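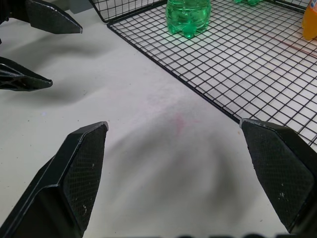

Words: Declan Henare, Onthorpe workshop furniture

Utenitz bench top, off-white

Plain work top for benches, packing tables, hobby rooms and anywhere else you need a clean pale surface. Smooth, slightly matte. No pattern, no grain print, nothing fancy. Sold as a top on its own or with the Flodport frame (see further down).

We've had the Utenitz on the list for a while but the old page was two lines long and people kept ringing up with the same questions, so I've put the answers in here. Bit of a rush job, sorry, will tidy when I get a quiet Sunday.

Colour and finish

Off-white. Warmer than printer paper, paler than magnolia. If you are matching it to existing cupboards, order a sample first, please don't go by your screen. The matte is a light one. You still get a soft shine if a lamp is right over it but you can read a label or find a dropped screw without squinting. Dark parts stand out very well on it, which is why most people buy it. White parts, less so. Ask for the grey if you work with a lot of white plastic.

Same finish on both faces, so when one side has had enough you can flip it. Fixing holes are only drilled on one face, you'll need to drill the other yourself.

Edges

Square with a small round-over so it doesn't dig in to your forearms. Edging is the same colour as the top. We can do a bigger radius on the front edge for anyone sitting at it all day, add it in the notes box when you order.

Cleaning

Warm water, drop of washing up liquid, soft cloth. Dry it off after. Pencil comes away with a normal rubber. Biro needs a bit of spirit on a rag. No scouring pads, no cream cleaner, they polish the matte and you end up with a shiny patch you can't get rid of. Crumbs and dust show up on a pale top, that's just how it is. A brush kept on a hook at the end of the bench sorts it.

Not heatproof. Don't put a soldering iron or a hot pan straight on it. Use a mat.

Not a cutting surface either. It will take tools being put down and slid about in normal use, but a knife will mark it.

Frame

Flodport frame is the one we stock to fit. Steel, bolts together, adjustable feet. Holes in the top line up with it as standard. Takes 2 people to lift the top on, don't try it alone. Rated to 100 kg spread evenly, and that means evenly, not a vice bolted on one corner. If you need to mount something heavy or anything that clamps hard, get the Hordiienko cross brace as well and fix it under the spot where the load goes.

Already got a frame? Fine. Send us the hole centres and we'll drill to suit, £20 on top of the price. Measure twice please, drilled tops can't come back.

What's in the box

Top, bolts and washers for the Flodport, one spare edging strip, fitting sheet. The allen key comes with the frame, not the top. If you are buying the top alone you will need your own.

Delivery

Flat on a pallet to the kerb. The driver won't bring it in. Check the corners before you sign, and if one is knocked write it on the note, take a photo and send it to us within 2 days. We'll swap it with no argument. Undrilled tops can be returned if they're still wrapped.

Collection from Onthorpe is free, ring first so its down off the rack when you get here. Bring blankets. It won't go in a small hatchback, people do try.

Stock

Standard size on the shelf now. Grey is to order only, next batch due July. Samples go out first class, one per colour, just email with your address and which ones you want.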